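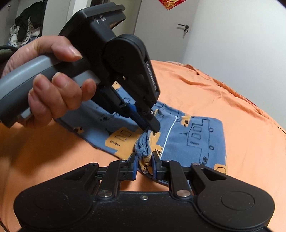
Primo Palumbo fragt, ob Kleidungsstücke zum Falten zwingend auf einen Tisch gehören oder ob ein bezogenes Bett ausreicht. Bei ihm verrutsche der Stoff auf dem Laken, und die Kanten lägen am Ende nie übereinander.

Ein Bett reicht aus. Das Laken muss gespannt sein, Falten im Untergrund drücken sich in den Stoff durch. Verrutscht das Kleidungsstück trotzdem, wird meist zu stark gezogen. Beim Umschlagen den Stoff anheben und ablegen, erst danach glattstreichen.

## Welche Matratzenhärte ist geeignet?

Mittel bis fest. Auf sehr weichen Auflagen bildet sich unter der Hand eine Mulde, und der Falz wandert. Abhilfe schafft ein Faltbrett. Das Modell Tallus ist für Oberteile bis Größe L ausgelegt, für größere Teile gibt es Clusska. Beide können direkt auf das Laken gelegt werden.

## In welcher Reihenfolge wird gefaltet?

1. Vorderseite nach unten legen, Ärmel seitlich ausstreichen.
2. Linkes Drittel zur Mitte schlagen, Ärmel zurücklegen.
3. Rechtes Drittel ebenso.
4. Vom Saum her einmal oder zweimal umschlagen.

Bei Hosen entfallen die Schritte 1 bis 3. Ein Hosenbein wird auf das andere gelegt, danach folgt das Umschlagen vom Saum zum Bund.

## Wie wird ein gefaltetes Teil umgesetzt, ohne dass es aufgeht?

An der geschlossenen Kante greifen, nie an den offenen Lagen. Dünne Stoffe zusätzlich von unten stützen. Bei Jersey hilft es, den letzten Umschlag vor dem Anheben kurz anzudrücken.
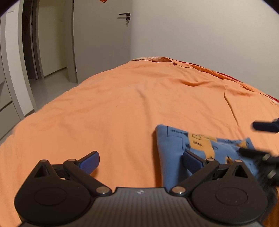
Abgelegt wird mit der geschlossenen Kante nach vorn. So lässt sich später ein einzelnes Teil aus dem Stapel ziehen – die übrigen bleiben liegen.

## Wie hoch darf ein Stapel sein?

Im Schrank höchstens 20 cm. Darüber kippen Stapel aus glatten Stoffen. Auf dem Bett nur zwischenlagern und kleinere Stapel bilden.

## Müssen bedruckte Textilien anders behandelt werden?

Ja. Den Falz nach Möglichkeit neben das Motiv legen. Großflächige Drucke nach innen falten und nicht beschweren. Gebügelt wird von links.

## Passt der Einsatz Gatti in ältere Schubladen?

Nur bei Schubladen der Serie Terkora. Für andere Fabrikate das Innenmaß vor der Bestellung prüfen, gemessen am Boden der Schublade.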